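Give the last pair the evening they deserve

I drove to Dirkthorpe on a Tuesday night to watch a club cricket team that was going to finish second to last no matter what happened, and I had the best three hours of my whole summer. I want to argue for more nights like it, and for a league that stops trying to get rid of them.

Some background for people who don't follow the Velton and District League. We play two-day matches in the top grade, spread over two weekends, and when rain eats a session the captains can agree to finish on a weekday evening. It's an old rule. It's clumsy, it needs eleven people per side to get out of work early, and every winter somebody proposes scrapping it and calling those matches draws. This winter the proposal has a real chance, and I think that would be a terrible shame!

So, the match. Dirkthorpe needed 150 to beat Trillberg and had been stuck at 7 wickets down since the Sunday before, when the drizzle set in and the umpires took them off. Trillberg had the better bowling, a new ball due and every reason to expect they'd be in the car again by seven. I counted nineteen people on the bank when play started, and two of those were asleep.

The eighth wicket went in the second over. The ninth went to a run-out that was silly even by the standards of our league, with both batters at the same end and the bowler laughing so hard he nearly fumbled the throw. That left Flurina Ammann, who bowls off spin and had made 2 in her previous four innings put together, walking out to join a seventeen-year-old keeper with a borrowed bat.

They needed 41. I've watched cricket at this level most of my life and I can tell you that last pairs need 41 all the time and they almost never get past nine. These two got to nine in a hurry, mostly through the slips, and then something lovely happened – they started running. Every push into the covers was a single. Every single to the long boundary was a two. Trillberg brought the field in and the kid hit it over the top, so they sent it back out and Ammann went on nudging. By the time the target was under 20, people were coming over from the tennis courts to ask what the noise was.

Dirkthorpe lost by six runs. Ammann was bowled trying to sweep, and she stood there for a moment and then burst out laughing, and the Trillberg players all ran to shake her hand before they celebrated. I was hoarse. I'd been cheering for both sides for the last half hour, which I'm told is bad manners.

Now, the case against weekday finishes isn't foolish, and I don't want to pretend it is. The Viklund ground has no lights, so a September restart there gets you an hour at best. Umpires have jobs. Players with small kids have it hardest, and a few of them told me they'd love to see the rule go. One captain pointed out that the league played 916 overs last season in the top grade after the August rain alone, and that only a tiny part of those fell on weekday evenings. Why keep a whole rule for so little cricket?

My reply is that you can't judge it by weight. A draw in the rain is a result everyone forgets by the time the gear is in the trunk. The evening finish is where a side with nothing left to play for gets to find out what it's made of, in front of people who wandered up from work with a sandwich. I can name the evening finishes I've seen over the years, all of them, with the scores. I couldn't tell you one thing about the washed-out draws.

It would help to fix the edges. Let a club opt out once a season with no penalty. Move any match without enough daylight to the nearest ground that has some. Start at five thirty sharp and have a spare umpire on call, paid properly, out of the fund we currently spend on the end-of-year dinner (I've eaten that dinner, we can live without the second dessert). None of this is hard, and the clubs could vote on it in one meeting.

And please, if your own team has one of these coming up, go. Take a chair and a sweater. The bank at Dirkthorpe faces west and you get the sun in your eyes until the very last overs, and it's glorious anyway. 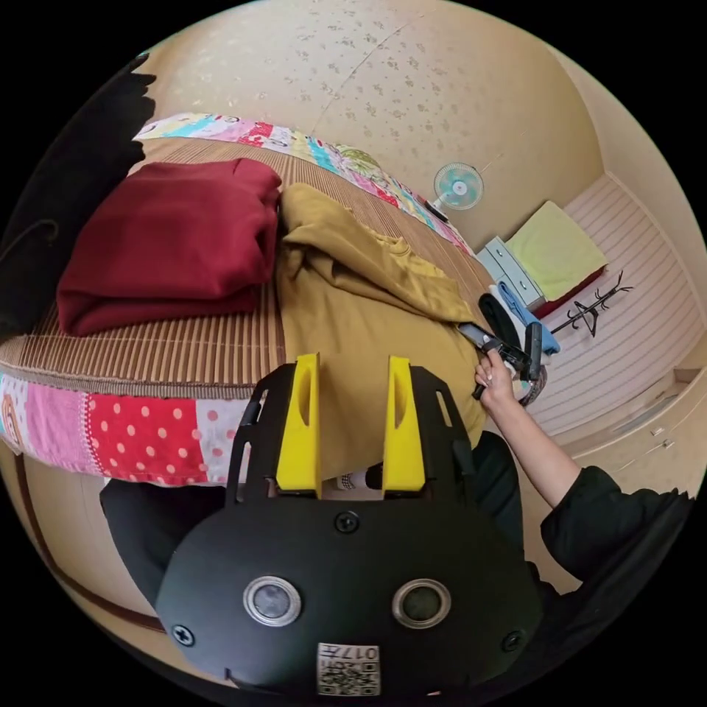
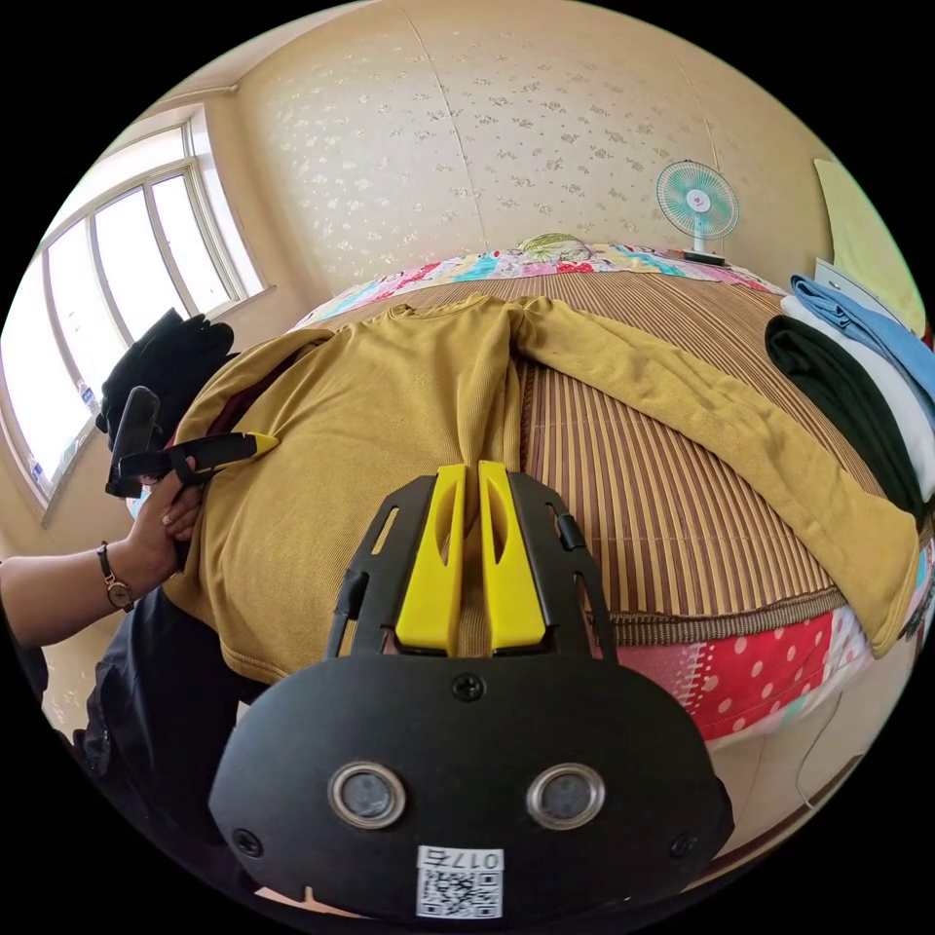
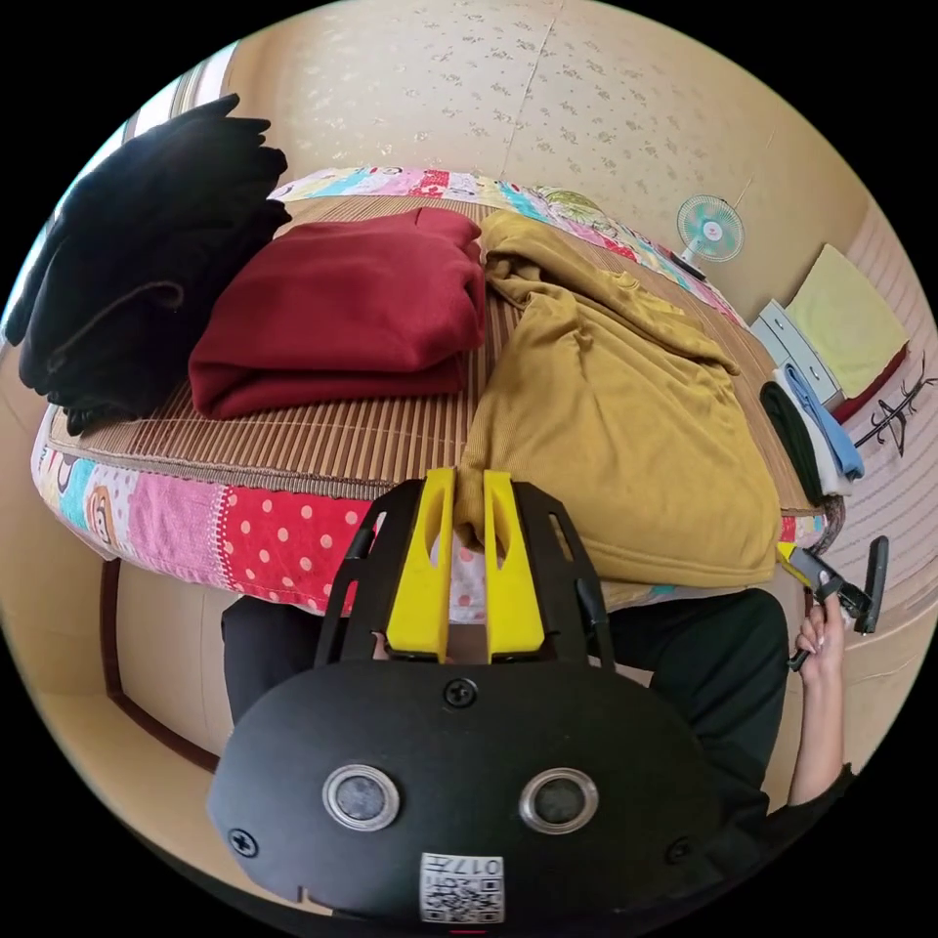 Flurina Ammann wrote in to say that she agrees with keeping the rule but would like it noted that she had made 2 in her previous three innings, since in the fourth one she didn't bat. She also thinks five thirty is too early for anyone coming from the far side of Velton, and would settle for a quarter to six with one drinks break dropped. The sweep, she says, was the right shot and she'll be playing it again.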